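Stesura Recording Station, Set-up Guide
Section 4: Recording the case task

Before you start, finish Section 3 (homing of both arms). The task name in Dromeo must be "pens in case". If you see another name, close the session and open it again.

1. Put the white case near the middle of the table, with the lid open and standing to the back.
2. Check that the cables of the right gripper hang freely over the front edge of the table.
3. Open both grippers fully and bring them to the two sides of the case.

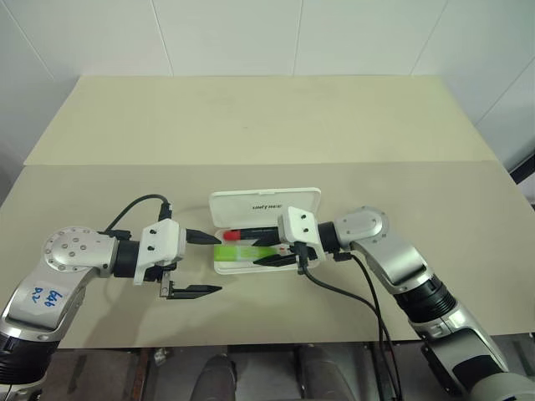

4. Press Record and wait 2 seconds before the first movement. Episodes which start too early are refused by the checker.
5. Move slowly and keep the same speed in both hands.

Note: Small corrections are allowed and they are useful for the training. Please do not delete an episode only for this reason.

Caution: Do not press the fingers against the bottom of the tray. If an arm gives a warning sound, stop and lift it straight up.

6. When the items lie in their places, open the fingers, lift both arms clear of the case and press Stop. 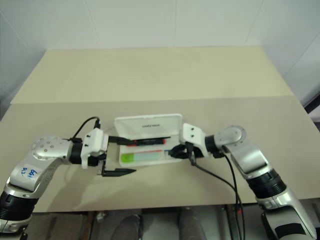 7. Give the episode a mark: good, repeat or failed. Failed episodes are also kept, in their own folder.
8. After 18 episodes, make a pause and do the homing again.

The Catacutan set has 1,866 episodes at present. Upload to Stolia runs every Sunday night, so leave the station switched on. If the upload stops with error 2, see Section 7.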